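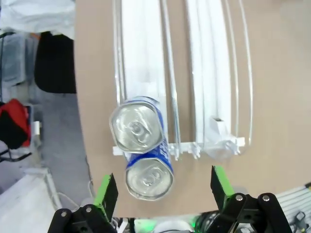

Mayu Kawaguchi wrote under my February post that a can rack is only good when the oldest can comes out first, and if I must push the new ones in from the front, I have bought a toy. I read her comment two times and then I emptied my rack and started again.

She is right, of course. I was always filling it from the front, so the same drink stayed at the back for months. Now I load from the far end and let the cans lie one after another in the lane. Two lanes are enough for me. I keep one kind of can in each lane, because when I mix them I forget what is behind.
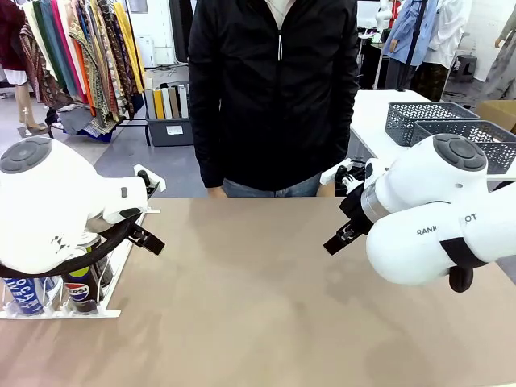
The standing cans are a different question. Pepsi and the sports drink I like to have upright, close together, so that I can read the labels without touching anything. Kourosh Esfahani told me this is a waste of space, and maybe it is. But I take the wrong can much less often than before, and for me this is worth a little space.

What I did not expect is how useful a simple basket is. When I change the order of a rack, I need a place for the cans which have no home yet. Before, I put them directly on the table, and they rolled. I lost one under the shelf at Kollusbridge and found it after 79 days, with a big dent.
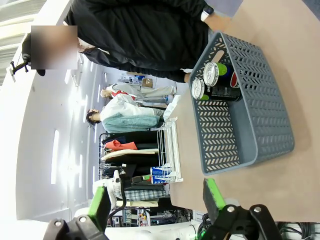 A basket with holes in the sides is also easy to wash, if some can leaks. I lay the cans down with the tops in the same direction, and I never fill it completely. If I have more than four cans waiting, it means that I bought too much, and I should stop buying until the rack has room.

Next I want to try small paper labels at the end of each lane. Mayu, if you have a better way, please write again.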